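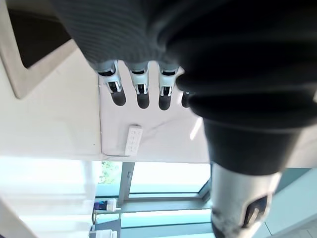

Grirdale Residential Services
Facilities Helpdesk
Ticket 819
Category: Fixtures and surfaces
Location: Niven House, shared kitchen, second floor
Priority: Routine
Status: Closed
Assigned to: Vratislav Štefanec, Facilities Officer

Summary of fault as reported

The resident reports that the small white control panel kept on the worktop no longer operates the lights beneath the wall cupboards. The lights come on at the wall switch but cannot be dimmed or turned off from the panel. The resident also asks whether the line running across the white surface is a crack, and whether it is safe to prepare food there.

Entry 1, 9.10 am

Ticket received and acknowledged. The resident has been asked to leave the panel where it is, to keep liquids away from it and to use the wall switch until an officer has attended. Access to the kitchen agreed for the morning.

Entry 2, 10.40 am

Attended site. The lights were working normally from the wall switch. Every button on the panel was pressed in turn, with no response from any of them. The lead was found to be fully pushed in at the panel end. At the other end, behind the bread bin, the plug was seated in its socket but could be moved from side to side with very little pressure.

The lead was removed and refitted. The panel responded for a short time and then stopped. The same result was obtained on a second attempt. The lights were switched off at the wall and the lead was disconnected pending a replacement.

Entry 3, 11.05 am

Worktop inspected. The surface is white with a faint grey veining, which forms part of the pattern and should not be reported as damage. The line in question is the join between two sections of worktop. A fingernail drawn along it did not catch, and a straight edge laid across it showed no difference in height. The sealant is complete along the whole length. No repair is required.

Residents may continue to prepare food on both sides of the join. The surface should be wiped with a damp cloth and ordinary washing-up liquid. Scouring powder and bleach should not be used, as either will dull the finish over time.

Entry 4, 2.30 pm

Replacement lead requested from Hadard stores under the standing order for Lultulari lighting controls. Stores confirm that the correct part is 2,000 mm in length. The 3,000 mm version listed on the kitchen's equipment sheet is not suitable, as the excess would lie across the worktop and could be pulled into the sink. The equipment sheet has been corrected.

Entry 5, 9.50 am

Part received and fitted. The lead has been run along the back of the worktop and held with clips beneath the upstand. Panel tested as follows.

On and off: satisfactory.
Dimming, full range: satisfactory.
Left and right banks operated separately: satisfactory.
Plug moved gently by hand with lights on: no loss of control.

The panel was left switched on for 18 minutes at the lowest setting and remained in working order throughout. The old lead has been returned to stores for disposal.

Entry 6, 4.15 pm

The resident has confirmed by email that the lights are operating correctly and has no further concerns about the worktop. A request for the panel to be fixed to the wall has been noted. Alterations of this kind fall outside the repairs service and should be made on the Minor Works form, signed by the house representative.

Resolution

Faulty lead replaced. Control panel retained. No fault found with worktop. Equipment sheet for the second floor kitchen amended.

Further action

The leads in the first and third floor kitchens are of the same age and are to be checked at the June inspection. Any that are loose in the socket should be replaced at the same visit and recorded under this ticket number.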